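How does a robot decide what to do with its hands?

When you make your bed in the morning, you do not think much about your fingers. You take the cover, you pull, and you are finished before breakfast. A robot must have every small part of this job written in its software. Software is the set of instructions that tells a machine what to do.
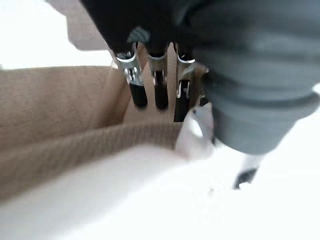
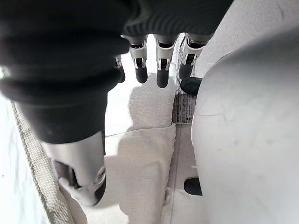
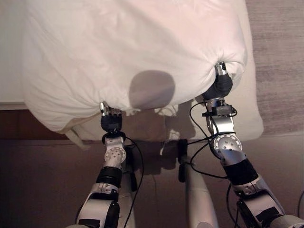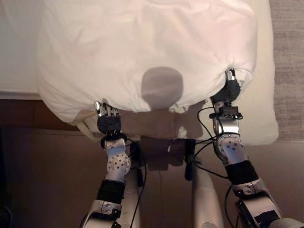 The software of such a robot works a little like a group of people who pass messages to each other. The first one is called perception. It looks at the pictures from the cameras and tries to say what is in them. For us it is easy to know where a towel ends and a table begins. For a computer a picture is only a long list of numbers, and white things are a special trouble. Look at the big white bedcover between the two robot hands. It has folds, and in the middle of it there is a grey patch. Is it a spot, a shadow or a hole? The perception program must make a guess, and it also says how sure it is of the guess.

The second one is called planning. Planning takes the guess and asks: where should the hands go? A hard thing, like a cup, keeps its shape when you lift it. Cloth does not. If you pull one corner, all the rest moves too, so the plan must be made again and again. My colleague Blažena Kubíček wrote a planner for our practice program, which we call Cekex. It can try 501 different paths for a hand and keep only the best one.

The third one is control. Control sends the orders to the motors – close this finger a little, turn this wrist, stop. It must be very quick. In Cekex it checks the position of each joint roughly 223 times while you say one short sentence.

Sometimes the three do not agree. Perhaps planning wants to go left, but control feels that the arm cannot bend any more. Then control sends back a message, and planning must find another way.

You can try this with a friend and a pillowcase. One of you closes the eyes and is control. The other is perception and planning, and may only speak: "left hand up", "close your fingers", "stop". Try to fold the pillowcase in two. Then change places, and write down which words were the most useful.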